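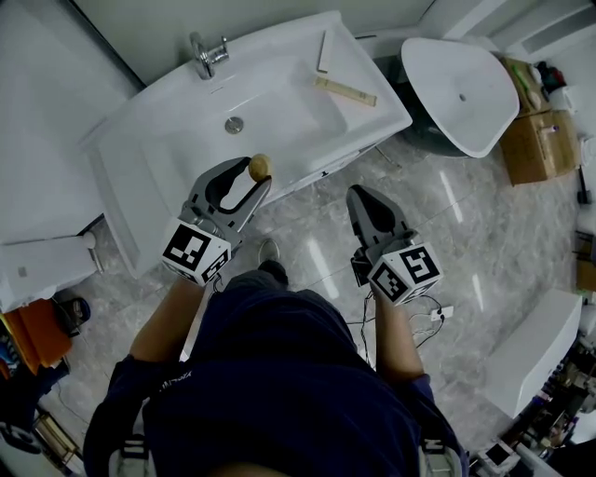

Culex Hand-Held Demonstration Grippers (Pair)
Manufactured by Plukico

Overview

The Culex is a pair of hand-held grippers for recording manipulation tasks performed by a person. The operator holds one gripper in each hand and carries out the task directly, at the place where the task normally occurs. No robot is needed on site. Bathrooms, kitchens and storage rooms are all suitable, provided there is enough light for the markers to be read.

Each gripper carries white marker blocks near the base, printed with square black-and-white fiducial patterns. The head-mounted camera uses these patterns to establish the position and angle of each gripper during recording. At least one marker face per gripper should remain in view - sleeves and loose cables are the usual causes of lost tracking.

Specifications

Weight per gripper: 282 g
Finger opening: recorded continuously
Session storage: 600 demonstrations
Recording time per charge: nearly 8 hours
Calibration interval: every 1,000 demonstrations

Included

Two grippers, left and right
Marker blocks, fitted
Cables and power adapter
Shoulder harness
Printed quick start guide

The head camera is sold separately. Recordings may be reviewed and trimmed in Prula, version 4 or later.

Use near water

The grippers are not sealed. They may be used over a dry sink or tub. Adapters and cable connections must be kept away from standing water at all times.

Ordering

Institutional orders are handled by Wouters. Replacement fingers are supplied in pairs and ship separately. Units ordered after July will include the revised harness.

Page last revised 4/5/26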